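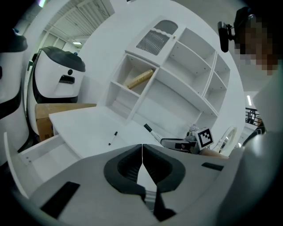

What do you use to get marker off a white play kitchen without taking the finish off too?

Rubbing alcohol on a cotton pad, small circles, then wipe with plain water and dry it.

---

**fhollis** wrote:

Putting that question and answer at the top so people stop sending it to me. It covers most of the mail I get. The rest of this thread is for the other problem, what to do with the shelves.

I have a white toy cabinet with a small cupboard on the upper left, a cubby under it, and open shelves going up the right side. There is a wide white counter in front and a drawer below. The shelves are empty now. Everything that was on them went into a bin on 15th November and I would like to put it back in some kind of order before it drifts back by itself. The counter already has markers on it again.

What do you keep on the open tiers and what goes behind the door?

---

**trudyb** wrote:

Behind the door: anything with small pieces. On the open shelves: one kind of thing per shelf. Play food on one, cups on the next, cars on the next. My son Milo is four and he can put things away this way without being asked more than twice.

I would not put markers anywhere near it. Ours live in a jar on top of the refrigerator.

---

**ckwan** wrote:

Disagree on the markers. If they are on top of the refrigerator they only come down when an adult gets them, and then they get left wherever the drawing ended. Ours go in the drawer, caps on, and that is the only thing in the drawer. It gets used because the kids can reach it.

---

**trudyb** wrote:

They can reach the wall too.

---

**ckwan** wrote:

True. We had one wall. Washable markers after that.

---

**jolanf** wrote:

Before you load the shelves, check the screws. I have a similar unit (Kukomine, bought used) and the dividers had worked loose. You can't tell when it's empty. Put a stack of wooden blocks on a tier and the whole thing leans. I tightened every screw by hand, no drill, and it has been fine since May.

Also check the drawer. On mine the two screws on the side panel backed out a little and scratched the cabinet on the way in and out.

---

**fhollis** wrote:

Thanks, I'll go over the screws tonight. There are open screw holes on the dividers as well. Are those for something, or can I fill them?

---

**jolanf** wrote:

Leave them alone until you know. On mine they were for moving a shelf up or down a step. I filled two with wood filler and then wanted them back.

---

**m_miyazaki** wrote:

You can get plastic hole caps, the push-in kind, in white. They come out again with a fingernail. I bought a bag at Wihongi and used maybe a quarter of it. Wouldn't do it if there is a child under 3 in the house, they are just the size to swallow.

On the original question, I would leave one shelf empty. I run the toy corner at a small drop-in room and full shelves get pulled down to the floor in one go. With a gap somewhere, kids set things down on the gap.

---

**trudyb** wrote:

An empty shelf in my house would hold a shoe within the hour.

---

**m_miyazaki** wrote:

Then it's a shoe shelf. Still better than the floor.

---

**ckwan** wrote:

What about the cubby, the one under the little cupboard? On ours that's where the long stuff ends up. Rolled paper, cardboard tubes, a toy broom. It never fits straight so it goes in at an angle and then nothing else fits.

---

**fhollis** wrote:

Same. There is a cardboard tube lying across mine. It is too good to throw out according to everyone under five feet tall.

---

**jolanf** wrote:

Cut it in half. Two short tubes stand upright and hold pencils or brushes. If it has to stay long, get a cardboard box and stand it in that next to the cabinet.

---

**trudyb** wrote:

Do not cut it without asking. I did that once with a "telescope."

---

**fhollis** wrote:

OK, this is the plan so far:

- cupboard: small pieces, door closed
- open tiers: one kind of thing each, heavy things lowest
- one tier left empty, shoe or no shoe
- drawer: markers only, washable
- cubby: tube stays whole for now
- counter: nothing left on it overnight

---

**ckwan** wrote:

Good except the last line. A counter is where they play. If you clear it every night you are the one doing it.

---

**m_miyazaki** wrote:

I'm with Fletcher on that. It takes a minute and the rest of the cabinet stays in order longer when the counter starts out clear.

---

**fhollis** wrote:

I'll try it for a couple of weeks and post how it went. Screws first.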